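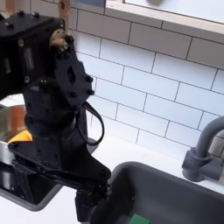 How often does a dark gray sink need a proper clean? Once a week is plenty for most kitchens, with a quick rinse and wipe after the dishes.

I say that as someone who has read the label on the Doltar sink paste, which wants you in there every day with a fresh scoop. Of course it does. They sell the scoops.

Dark sinks get talked up as the low-upkeep choice. I have my doubts. Coffee doesn't show much, but hard water does, and that chalky film is what most people mean when they say their sink has "faded." Before you pay anyone to restore the color, try this.

What you need: dish soap, white vinegar, baking soda, a soft sponge and an old towel.

1. Clear out the basin and rinse it with warm water. Get the crumbs out of the drain.

2. Wash the whole thing with dish soap, up the sides and under the rim. If it looks fine now, stop. A lot of sinks are just greasy.

3. Still chalky? Mix equal parts vinegar and water, wet the towel with it and lay it over the film for 5 minutes. Check your sink maker's care sheet first – some finishes don't take acid well, and the sheet beats anything you read on a page like this one.

4. Rinse well. Don't mix the vinegar with bleach, ever.

5. For marks that are left, make a paste of baking soda and water and rub gently in small circles. Skip steel wool.

6. Rinse again and dry with a clean part of the towel. I skipped the drying for years and had the film back by Monday.

If you have white subway tile behind the sink, wipe that too, top row first. Dark grout hides splashes nicely, but the grease is still there. Plain soapy water does it. I tried the Joveritz grout pen once, over 12 tiles, and couldn't tell which ones I'd done.

As for sealing oils, I tested one on half my basin for 2 weeks. Both halves looked the same to me – make of that what you like.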